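The Narrow Fold
How a long rectangle saves drawer space, and where it goes wrong
6/18/19
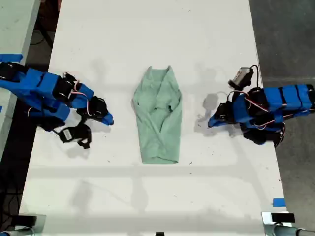

A mint-green garment folded to a narrow strip on a white tabletop. The shape is wider at the top, with two points at the corners, and squared off at the bottom.

Most shirts are folded to a size set by habit. The usual result is a block a little wider than a dinner plate, which suits a shop shelf and very few domestic drawers. The narrow fold starts from the drawer. Measure the internal width, decide how many columns of clothing are wanted, and divide. The answer is the target width, and every fold is made to meet it.

Cauã Macedo has been teaching the method at Tadberg, a small laundry and repair workshop, for 3 years. His course notes run to 2 pages, most of which deal with the shoulders. "The body of a shirt is two straight lines," he says. "Anyone can fold that. The sleeves are set in at an angle, so there is always more cloth at the top than you have planned for."

The extra cloth shows up as taper. A sleeve brought across the back at its natural slope leaves a thick wedge near the collar and almost nothing near the hem. The folded piece then ends up broader at the top than at the bottom, with diagonal creases running in from the edges and a hollow in the middle where the layers meet. Stacked flat, pieces like this lean after the fourth or fifth. Stood on edge in a drawer, they fan out.

Macedo's correction is made early. The shirt is laid face down and smoothed from the centre seam outwards. One side is brought in to the target line, and the sleeve is turned back on itself so that it lies parallel to the side of the body. The sleeve should be doubled if it reaches past the hem. The second side follows. At this stage the width is checked at the top, the middle and the bottom, and if the three differ by more than a finger the last fold is opened and made again.

Collars need separate treatment. A soft collar may be left standing, and its points will project slightly above the strip. A stiff one should be buttoned at the neck before folding begins. Pressing a collar flat under a stack puts a crease across the fall of it that an iron will not easily shift.

The surface matters more than most people expect. A bed gives under the hands, so the lower layer moves while the upper one is being smoothed. A hard table wider than the shirt is long is better, and a pale one shows the outline of the cloth clearly. It should be wiped down first. Grit drags on fine knits, and marks on a work surface have a way of reaching light fabrics.

Folding boards are an alternative. The workshop keeps two, an Akmont and a Skonddale, both hinged in three panels. They give a consistent width and are quick with T-shirts. With a collared shirt the thick upper layers tend to hold the side panels open, and the fold relaxes when the board is removed. Macedo uses them for work uniforms and folds everything else by hand.

His largest job under the narrow method was last September, when the Queiroz guest house sent 837 pieces of staff clothing for repair and refolding. They came back in bundles sized to the linen cupboard, 200 to a shelf, with the remainder boxed as spares.

For a single drawer at home, start with the oldest shirts. Their cloth is softer and holds a crease with less pressure, and an uneven edge is easily opened and folded again.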